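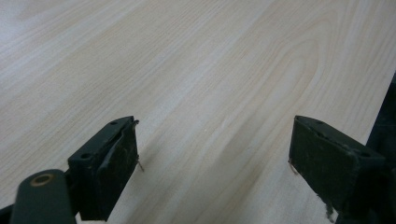
Table top, pale finish, with the oval figure to the right of the middle.

SURFACE CONDITION

The invoice said veneer. The delivery note said laminate. The table had been in the flat in Sornilon for one winter before the two papers were put side by side, and by then the person who had ordered it had moved out.

The claim form from Grirell asked for the material in field 4. It allowed one answer. The tenant who was left read the field twice and went on to field 5, condition of surface, which had more room.

Surface is level, he wrote. Color is cream to beige with a slight pink in places. Grain runs on the diagonal. There is one large figure, oval, made of loops inside loops, with darker lines at the arch. Light reflects off part of the top and the grain is hard to read in that part.

He considered whether this was condition or description. The form did not separate them.

The table was a Lanz, the four-seat size. It had been used by two people, on adjacent sides, so that both could see the window. Her side had the figure. She used to trace it with a fingernail during phone calls, from the outer loop inward, and stop when the call stopped. He had assumed this would leave a mark. He checked with a desk lamp held low, first from the left and then from the right, and found no line he could assign to it.

Veneer is cut from a log, and no two sheets match exactly. Laminate can be printed, and a print repeats. He had read this on the Stavon care sheet, which came with the table and covered both materials on the same side of the page. If the figure was printed, the same oval existed on other tables, at whatever interval the roller was made to. The care sheet did not give the interval.

He called the number on the form at ten past nine. The agent asked for the panel number. He got down on the floor and read it off the label underneath: 1,403. The agent said the record for that panel listed the finish as natural. He asked if natural was a material. The agent said it was a finish.

"Is there damage to report?"

"No."

"Then what's the claim?"

He said that the papers disagreed. The agent said a disagreement could be logged, and logged it. A replacement top could be sent at no charge, in the same finish. It would be in November at the earliest. The old top would have to go back in the same box.

He asked if the new one would have the same figure. There was typing for a while.

"If it's laminate, maybe," the agent said. "If it's veneer, no."

He said he would call back. He moved the lamp to the shelf and wiped the top with the dry cloth, along the grain, as the sheet advised. Then he sat down on the other side, the one with the figure, and put a finger on the outer loop. The surface was smooth. There was no ridge at the dark lines and no dip between them. He followed the first loop around the arch and lost it where it ran into the straight grain.

He started again one loop in.

Field 4 he left blank. The form came back in around two weeks, marked incomplete, with a new copy attached. He kept it in the drawer with the Stavon sheet and the spare bolts.

Contact | Copyright, all stories remain with their authors | Back to top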